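Curnden Opens Sports Betting Window Ahead of Fasilano Cup

The Curnden Gaming Office has cleared licensed sportsbooks to take bets on the Fasilano Cup, the regional soccer tournament that returns in August after a two-year break. The approval covers match results, total goals, group winners and the overall champion. It does not cover bets on yellow cards, corner kicks or the performance of individual players.

Under the terms published by the office, licensed operators may accept bets from the time the group schedule is released until the opening kickoff of each match. Betting during play will be allowed for the knockout rounds only. The office said the limit reflects the difference in staffing between the early matches, several of which are played at small grounds, and the later ones, all of which will be held at the main stadium in Bach.

Nine operators applied for permission to offer Fasilano Cup markets, and six were approved. The remaining applications are still under review and may be decided before the knockout rounds. Operators that have not been approved may not advertise odds on the tournament, including odds offered for entertainment purposes with no money at stake.

The largest of the approved operators, Skodaveo, will offer betting through its mobile app and at its counters in Curnden and Bach. The company has listed the host side from Bach as the early favorite to win the tournament, with the Curnden team second. Skodaveo said in a statement that its opening prices were based on league results from the past season and would be adjusted once final rosters were submitted.
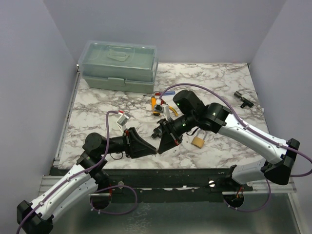
Promotional offers will be subject to closer control than in earlier tournaments. An operator may offer a new customer a bonus bet worth no more than $50, and the conditions attached to the bonus must appear on the same screen as the offer. Terms such as "risk-free" and "guaranteed" are prohibited in all advertising related to the tournament. The office received a number of complaints after the last Fasilano Cup from customers who said they had not understood that bonus bets could not be withdrawn as cash.

The rules on settlement have also been revised. Bets on the result of a match will be settled on the score at the end of regular time, including stoppage time, unless the market clearly states that extra time and penalty kicks are included. If a match is abandoned before full time and is not completed within 48 hours, all open bets on that match must be refunded. Bets on markets already decided at the time of abandonment, such as the first team to score, will stand.

Players, coaches, referees and club employees may not bet on any match in the tournament, whether or not their own team is involved. The same restriction applies to members of their households. Clubs are required to provide the office with an updated list of covered persons before the group stage begins, and operators must check new accounts against that list. Violations may lead to suspension by the league in addition to any penalty imposed by the office.

The tournament will open with the Bach team at home in an evening match scheduled for 7:30 p.m. The group stage will be followed by quarterfinals, semifinals and a final, with no match for third place. Should the format change for any reason, operators must suspend the affected markets until revised terms have been posted.

Customers must be at least 21 years old and physically located within the licensed area when placing a bet. Operators are required to offer deposit limits, time reminders and self-exclusion at the point of registration. Deposit limits lowered by a customer take effect at once, while a request to raise a limit will be subject to a waiting period. Anyone already enrolled in the self-exclusion program will remain excluded from all Fasilano Cup markets and does not need to apply again.

The full list of approved operators and permitted markets is available at the Gaming Office in Curnden and at the stadium ticket office in Bach. Complaints about the settlement of a bet should be sent first to the operator concerned. A customer who has not received a written reply within 14 days may refer the matter to the office for review.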